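Tomoyo Fukuda
April 10, 2019

Right, I've been threatening to do a thread on The Great Table Clear-Out and I've finally got a cup of tea and both children asleep, so here goes!

Our kitchen table in Cluldale is white. Who buys a white table with a toddler in the house? Me, twice. I love it. It makes everything on it look cheerful, even the stuff that has no business being there.

What had no business being there, as of this morning: one bike pump, three library books (two ours, one from a different county??), a bag of satsumas, all the post since December.

So the rule I set myself was that everything comes off, the table gets a proper wipe, and only things we use at the table go back on. I gave myself until the end of the radio programme and overran by 32 minutes. Still counts.

The post was the worst bit. I found a parking permit I'd already paid to replace. I found a birthday card for my aunt, written, stamped, never sent. Sorry Auntie, it's in the postbox now and it's going to be a lovely surprise.

Now the good part, the plastic bits!! We've had building pieces in a big zip bag for ages and the zip went months ago, so they lived in the bag, under the bag and in my slippers.

I moved a batch into a round white tub and it's made such a difference. It's open at the top so small hands can dig about, and you can see all the colours straight away. There's a really bright cherry-red one that everybody fights over.

The rest of the pieces are in the Skandia drawers in the hall (that's just what we call them, it's written on the side in marker from the previous owners). When the tub gets boring we swap a handful. My daughter treats this like a trip to the shops.

I did start sorting by colour and got through 4 colours before I remembered that it would last exactly one breakfast. Mixed is nicer anyway. You find things.

Someone asked about drinks at the table. Lids, always lids! The tan bottle is my favourite thing we own at the moment. Flip-top, with a loop for carrying it by, and a sort of soft pale biscuit colour that looks calm next to all the red and yellow chaos in this house.

It has a spot on the table now. I know that sounds daft, but having a spot means I drink from it when I go past. I used to leave it in the car or on top of the washing machine and then wonder why I had a headache by three.

Things I thought about keeping out and then didn't: the fruit bowl (moved to the worktop, satsumas very happy), the pen pot (pens are for supervised hours only after the wall), the Arai radio, which gets jam on its buttons.

The radio is up on the shelf now and sounds better up there, so that was a nice bonus. Still no idea how to turn off the alarm on it. We are all just up at quarter to seven now.

My sister-in-law in Ornivport did hers at the same time and we sent each other updates. She had 700 loyalty cards in a biscuit tin. All right, she says I'm exaggerating. It was a very full tin.

Next up is the cupboard under the stairs and I'm properly looking forward to it. I think the other half of the tent is in there. For tonight I'm leaving the table as it is, tub and bottle out ready for the morning, and going to bed pleased with myself. 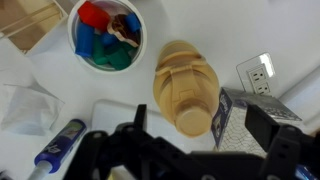
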